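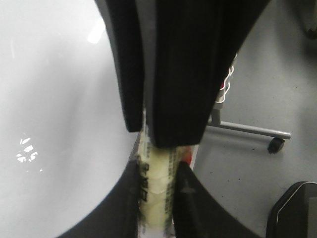 The gripper pads closed on a translucent cylinder during our fault review.

June 2018

This post records a grip fault on the Listum arm, which Morven Mackay and I have maintained at Cruickshank for the past two years. Readers who run the same Kolden controller may wish to check their own settings.

The fault was first logged in December. On a commanded release, the controller reported the fingers as open while the motor was still holding force. The arm then moved off to its next position with the part in its grip. In one case it pulled a fixture from the bench, and Hamish McIver, who was standing nearby, was fortunate to have his hands clear -- the guard had been set aside for a tool change.

We first suspected the pads. Replacing them made no difference. Ekrem Ersoy then ran 1,000 open and close cycles with no part present and found no errors. With a part in the grip, the false report returned 6 times in a single afternoon.

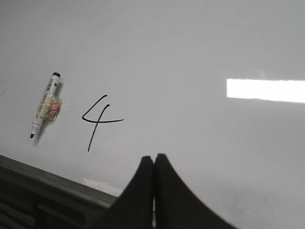
Fingers closed and empty in front of the whiteboard, with a marker taped up beside the numeral 4.

The cause was a position threshold left over from an earlier set of fingers. A thick part kept the fingers far enough apart for the controller to read them as open. The threshold has been corrected, and the release check now reads motor current as well as position.

Two rules apply from this date. The guard stays in place whenever the drive has power, tool changes included. Any change of fingers must be followed by a release test with a part held. Alistair Lennox has the revised test sheet and will send a copy on request.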